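Handout 5: Placing tools on the pegboard
Bimanual Manipulation, Room 506, Pikelville
Revised 9 Jan 2025

Task. Each tool starts on the tabletop and ends on its peg. A tool counts as hung when both grippers are open and clear of it.

Frames. Work in the board frame throughout. The origin is the lower left hole and z points out of the board. Groups that planned in the base frame last June had to re-teach every peg after the table was moved.

Approach. Stop short of the board, check the wrist force reading, then close the remaining distance at low speed. Do not use the hole pattern alone for registration – it repeats, and a match one hole out looks as good as the right one. Use a peg or a hung tool as the second reference.

Two arms. Only one arm may move inside the board zone at a time. The other holds its pose until the zone flag is released. Cable slack must be checked at full reach before the first run.

Logging. Save joint positions, wrist force and gripper state for every attempt, including aborted ones. The Orum set from last year has 129 attempts, nearly all with scissors or screwdrivers.
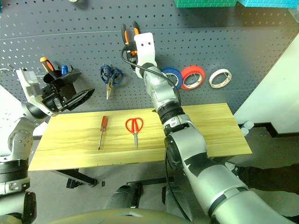

Rajeshwari Acharya objects to the one-arm rule: with the zone split down the middle, she writes, both arms could work at once and the flag would only matter for pegs near the split. Groups may try this in simulation. On the hardware the rule stands.

Due: log files and 2 pages on failed placements, sorted by cause.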